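Temps de lecture : 3 min
Imprimer | Envoyer par e-mail

COMMUNIQUÉ DE PRESSE

Ligue amicale de softball de Vavisstead : nouveau format de saison et révision du règlement matériel

Vavisstead, vendredi 25 janvier – La Ligue amicale de softball de Vavisstead publie le règlement sportif applicable à la prochaine saison. Le texte modifie la composition des poules, la durée des rencontres, l'homologation des battes et la procédure de report. Il remplace intégralement la version en vigueur et s'applique à toutes les équipes engagées, y compris celles qui évoluaient jusqu'ici en poule de découverte.

Format de la compétition

La saison régulière comprend 11 journées, disputées sur les terrains de Gisier et d'Ellness. Les équipes sont réparties en deux poules, constituées d'après le classement final de la saison écoulée ; les équipes nouvellement inscrites sont versées dans la poule B. Chaque équipe rencontre toutes les autres équipes de sa poule au moins une fois, les journées restantes étant attribuées par tirage au sort entre les deux poules. Les phases finales se tiennent en septembre, sur le seul terrain de Gisier.

Une rencontre se joue en sept manches. Aucune nouvelle manche ne peut débuter après 60 minutes de jeu effectif, le chronomètre étant déclenché par l'arbitre de marbre au premier lancer. Toute manche entamée est menée à son terme. En cas d'égalité à l'issue du temps réglementaire, une manche supplémentaire est jouée avec un coureur placé en deuxième base. Si l'égalité persiste, le match est déclaré nul en saison régulière. En phase finale, la procédure est répétée jusqu'à décision.

Effectifs

Chaque équipe peut inscrire jusqu'à 18 joueurs sur sa feuille de licence. Les mutations entre équipes de la ligue sont closes à la fin de la quatrième journée. Un joueur doit avoir participé à trois rencontres de saison régulière pour être aligné en phase finale ; une présence sur la feuille de match sans passage à la batte ni en défense n'est pas comptabilisée.

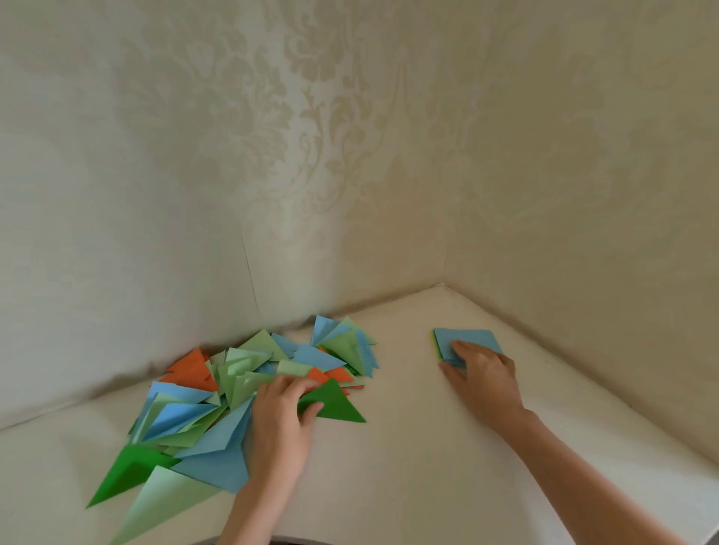 Homologation du matériel

Les battes en bois restent seules autorisées. Sont admises les battes monobloc et les battes lamellées ; les modèles composites à noyau synthétique sont exclus, y compris lorsque leur surface est plaquée bois. Le contrôle est effectué avant chaque rencontre par l'arbitre de marbre. Une batte présentant une fissure, un éclat sur la zone de frappe ou un manchon non solidaire de la poignée est retirée pour la durée du match.

Les balles sont fournies par la ligue, à raison de deux balles neuves par rencontre. Le modèle retenu est la balle Tripathi à couture plate, déjà utilisée lors des phases finales de la saison précédente. Les crampons métalliques sont interdits sur les deux sites. Le port du casque est obligatoire pour le frappeur, le frappeur en attente et les coureurs.

Reports et forfaits

La décision de report pour cause d'intempéries est prise au plus tard deux heures avant l'heure prévue de la rencontre et notifiée par écrit aux deux capitaines. Une rencontre interrompue est validée si quatre manches complètes ont été jouées. Dans le cas contraire, elle est reprise depuis le début à une date fixée par la ligue.

Une équipe présentant moins de huit joueurs à l'heure du premier lancer dispose d'un quart d'heure pour compléter son effectif. Passé ce délai, le forfait est prononcé. Deux forfaits au cours d'une même saison entraînent l'exclusion des phases finales.

Inscriptions

Le droit d'engagement s'élève à 44 euros par joueur. Il couvre la location des terrains, l'arbitrage, les balles et l'assurance en responsabilité civile. Les gants, battes et casques restent à la charge des équipes. Les dossiers incomplets ne sont pas enregistrés.

Le règlement intégral, le formulaire d'engagement et le plan d'accès au terrain d'Ellness sont disponibles auprès du secrétariat de la ligue, à Vavisstead. Les demandes de la presse sont à adresser au même secrétariat, par écrit.

Imprimer cette page | Envoyer par e-mail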